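Planner fixed (mostly) - and a note on marker jitter

12 Mar 2018

Quick one, train in 13 minutes.

So the planner. Been fighting it since December. It kept timing out on anything near the tall box and I kept blaming the collision meshes. Redid them twice. Wasn't the meshes. The padding on the box walls was set in the Komano config AND again in our own scene file, so every wall was twice as fat as it should be and there was hardly any room left for the fingers. Took one copy out, planning time dropped to 200 ms. Felt a bit sick about the weeks I lost on that.

Still broken: marker poses. The small ones flip. You get a decent pose, then the normal swings over to the wrong side for a frame or 2 and the bin jumps in the scene. Big ones on the bin fronts behave. For now I'm averaging over 19 frames and throwing out anything that disagrees with the table plane - ugly, but the grid lying flat on the table gives me a plane I trust, so might as well use it.

Also moved the grasp code out of the old Kuipers branch and into its own package. If you pulled from Trotmont before today, pull again, the launch files have new names. Sorry.

Next is the approach move. At the momment it comes straight down over the box and I'd like to try going in through the open front. Different seed for the IK probably. Hencombe people want the same thing so will push it once it stops doing silly things with the wrist.

Ok gotta run. Comments are on, be nice.

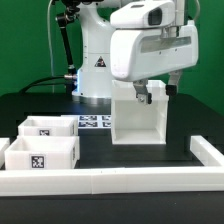 Fingers open at the rim of the tall box, bins on the left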